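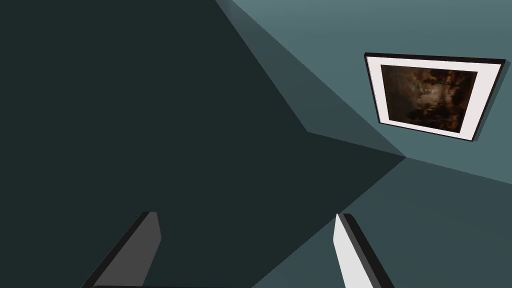 March, evening. Rules before motion

I stayed until almost eight because I wanted to finish the start position part of our house rules for the simulator. At Pukska everybody has a private way of beginning a trial, and so the results cannot be compared. One person starts with the wrist down, another with the wrist turned up to the ceiling, and both write "home" in the log. I have now written that "home" is allowed only for the pose in the Planeo file. Every other pose must have its own name.

I looked a long time at the view from the wrist today. Both fingers open, nothing between them, and behind them only walls and one picture hanging there, very slanted. The left finger is gray and the right one is almost white in the light. I wrote a rule from this: do not choose a finger by its brightness. Use the joint values. It sounds too simple for a rule, but last month I made this mistake myself and I was ashamed for two days.

The second rule took me longer. Before a trial is accepted, the operator must say which fixed thing in the room he uses to check the direction of the camera. A plain wall is not enough. The framed picture is good for this, with its black edge and wide white border. I wanted to write "always use the picture", but the Craddock room has no picture, so I wrote "a fixed object with clear corners" — longer, but it works for both rooms.

Then the numbers. We have 2973 trials in the archive, and I checked 300 of them by hand during the winter. In 17 the start pose was not written at all. I do not know what to do with these. My feeling is to mark them and keep them, because a deleted trial teaches us nothing, but the Vendska people want a clean set. I will ask for one more week.

Also I must decide how long the arm should stand still before the first command. I put roughly 10 seconds in the draft. Maybe this is too much for a simulation, where nothing shakes. But the same people will later work with the real arm, and I would like the habit to be already in their hands.

I read the whole draft aloud before I closed the computer. The word "should" is in it too many times. Tomorrow I will change it to "must" where I mean "must", and look again at the part about stopping a trial.

Tea was cold, bus was late. I forgot to call the dentist again.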